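Anime-Newsletter: "Die Leuchtturmwärter von Derkel" bekommt eine zweite Staffel

27. März 2019

Die Serie "Die Leuchtturmwärter von Derkel" wird fortgesetzt. Das Studio Plimside hat die zweite Staffel am Wochenende auf seiner Website bestätigt und einen ersten Trailer veröffentlicht, 40 Sekunden lang und ohne Dialog. Zu sehen sind vor allem der Hafen und ein Schiff, das Leser der Vorlage aus dem fünften Band kennen dürften.

Regie führt wieder Janka Trnka. Neu ist Mirsad Dimitriou, der die Drehbücher übernimmt und bisher vor allem für Kurzfilme geschrieben hat. Die Musik kommt wie in der ersten Staffel von Joana Sampaio. Geplant sind zwölf Folgen, der Start ist für September angekündigt. Einen genauen Termin gibt es noch nicht. 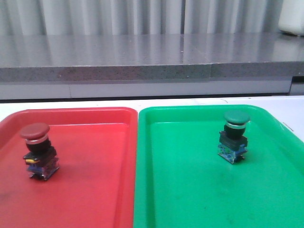

Inhaltlich setzt die Staffel direkt nach dem Brand im Archiv ein. Damit fällt der Wintermarkt weg, der in der Vorlage fast einen ganzen Band füllt. Trnka schreibt dazu im Produktionsblog, man habe die Episode lange im Plan gehabt, sie hätte aber die Handlung um den alten Kapitän zu sehr aufgehalten. Ob sie als Special nachgereicht wird - darüber wird im Forum schon eifrig spekuliert - lässt der Eintrag offen.

Die deutsche Fassung liegt erneut bei Gustine. Die bisherigen Sprecher sollen zurückkehren, nur die Rolle des Lotsen wird neu besetzt. Untertitelte Folgen erscheinen jeweils einen Tag nach der Erstausstrahlung, die Synchronfassung folgt später.

Wer die erste Staffel noch nicht im Regal hat: Gustine bringt im Mai eine Gesamtausgabe auf Blu-ray heraus, limitiert auf 3.833 Stück. Dazu gehört ein Artbook mit 110 Seiten, in dem auch die frühen Figurenentwürfe abgedruckt sind. Vorbestellungen sind ab Montag über den Shop möglich.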